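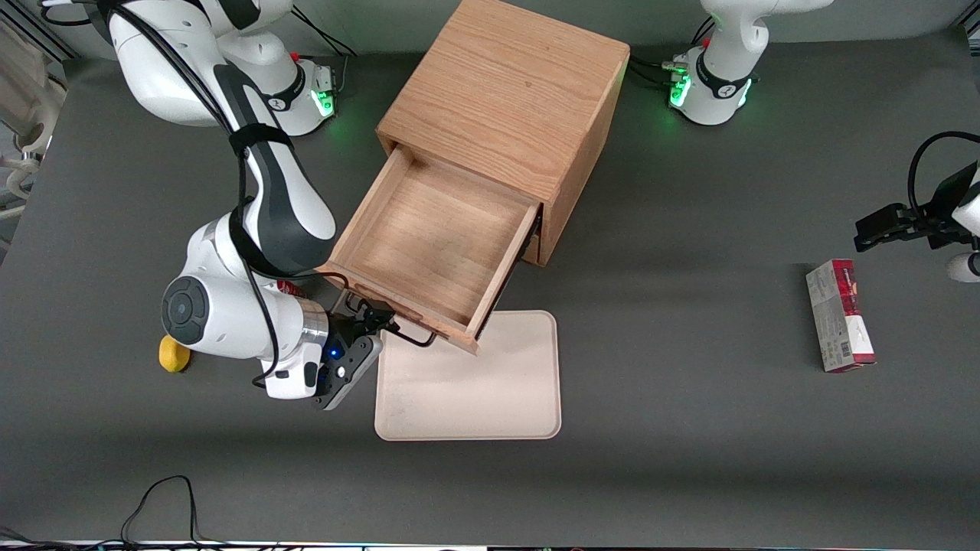

Page last changed: April 2, 2023

Open Day at the Gilolitz Robot Lab

I've been meaning to get this page up for ages, and I finally have! Back in October I took the early bus over to Pleltport for the open day at Gilolitz, and I had such a good time that I stayed until they started stacking the chairs. More than 200 people came through, according to the woman at the door, and the line for the coffee was nearly as long as the line for the demos.

The one at the top of the page is from the Valente room, where they had the two-armed setup going. Two white arms, one dark gray table, and a little wooden cabinet with a drawer. I love the wood on that cabinet, I'd happily have it on my desk. The drawer is partway out and there's nothing in it, and the gripper on the left is right down by its front corner. The other arm is holding its hand over the table on the far side, above a small red and white box.

I'm a sucker for the lights – each arm has a green ring glowing down at the base, and there's a tiny blue one on the gripper by the drawer. So many cables, too. My own desk at home looks about the same, minus the robots.

They ran the drawer demo every 12 minutes and I watched it four times (my feet were killing me by the end). A drawer sounds like such a small thing until you stand there and think about how you do it yourself, where your fingers go, how hard you pull, when you stop. A kid next to me asked if it could do socks, and the guy running the table said they were working up to socks.

The talk upstairs was supposed to be 90 minutes and ran well over, so I missed the Flardale stand completely, which I'm still a bit sore about. If anybody got pictures of it, please send them my way and I'll add them with your name on.

Parking was free, the bus is the 390, and it stops right outside the gate. Bring a sandwich – the food truck sold out before noon.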